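Teaching a robot to do the dishes, one drawer at a time
22 December 2021

I spent yesterday afternoon at Skerwood, watching a robot being shown how to deal with a dishwasher, and I've come home feeling oddly guilty about the state of my own kitchen.

The project is called Lotach and it's run by a small firm, Fevinix, who moved into the building in July. Their idea is simple enough to explain over a cup of tea. You don't write the robot a long list of instructions for putting a plate away. A person wears a headset and a pair of gloves, moves their own hands, and the robot's hands copy them. Do that enough times, save every go, and the software starts to work out the job for itself.

Kristýna Slanina does most of the driving. She has 2676 saved runs to her name so far, 284 of them on the dishwasher alone, and she told me she now dreams about cutlery. "People think the plates are the hard bit," she said. "It's the cups! You can't feel how tightly you're holding one, so you learn to go by eye."
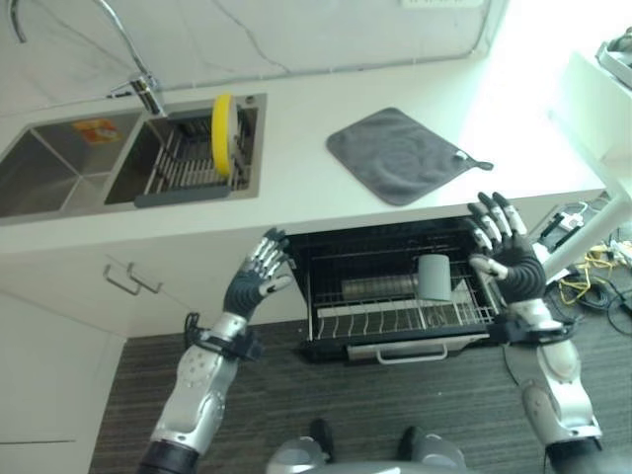
I had a go myself, of course – I wasn't going to travel all that way and not ask. The first thing you notice is the delay. It's tiny, but your brain hates it, and I kept stopping halfway through a reach to let the hands catch up. Kristýna says new drivers need 15 hours before their runs are good enough to keep. Mine were deleted while I was still taking the gloves off (quite right too).

What surprised me was how much of the teaching is about being dull. She does the same reach over and over, at the same pace, and if she scratches her nose in the middle she has to throw that run out and start again. Then she shifts things a little and does it all once more, so the robot doesn't learn just the one spot.

The software that does the learning comes from Śliwiński, who have been working with Fevinix for 2 years. They were on a call when I visited, arguing cheerfully with the team over whether a half-finished run should be kept or binned. Kristýna was firmly for binning.

Next on the list is wiping down worktops, and after that folding tea towels, which I'd happily hand over today. Skerwood will be holding an open afternoon once the worktop runs are finished, and visitors can try the gloves. Bring some patience, and go easy on the cups.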